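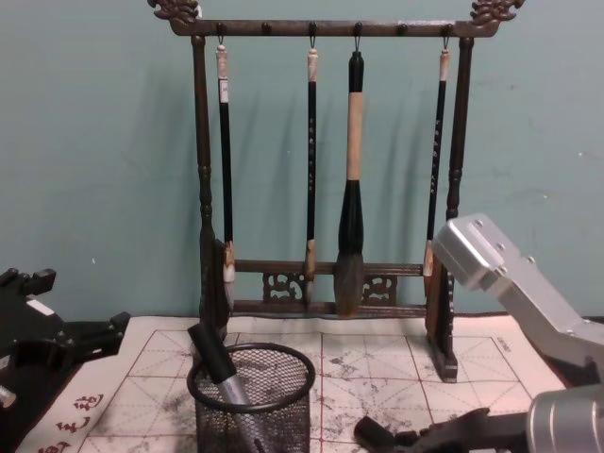 Uvley Classic Hatchback Club: Frequently Asked Questions

Do I need to own a hatchback to join?
No! Plenty of our members are still looking for the right car, and a few just love being around them. Come along, bring questions, sit in somebody's passenger seat.

Which cars count?
Any small hatchback with three or five doors, from any maker. We don't have an age cutoff. If you think it's a classic, park it with the others and we'll happily talk about it all afternoon.

When do you meet?
Friday evenings at 7 in the lot behind the Grodine building. The gate opens at 5 if you want a good spot — the shady row along the fence fills up fast in summer.

What does it cost?
Membership is $30 a year per household. Your first meet is free.

My car doesn't run right now. Can I still bring it?
If you can get it here on a trailer, yes please! We love a project. Email Juniper Ferreira first so she can save you a space near the gate with room to unload.

Can someone help me with carburetor tuning?
Gus Lindqvist runs a tuning night every January, and it's a blast (dress warm, the doors stay open). There are nine places. Bring your own gaskets, and please know which carburetor you have before you get here.

Are there group drives?
All spring and fall. The favorite is the Skornumthorpe loop, with great curves, hardly any traffic and a pie stop halfway. Aslak Dahlgren leads at an easy pace, so older engines and new drivers are very welcome. Start with a full tank, as there's no gas on the back half.

Can I sell parts at meets?
Members can, out of the trunk, no fee. Put prices on things — it saves a lot of shouting across the lot.

Are dogs okay?
On a leash, sure.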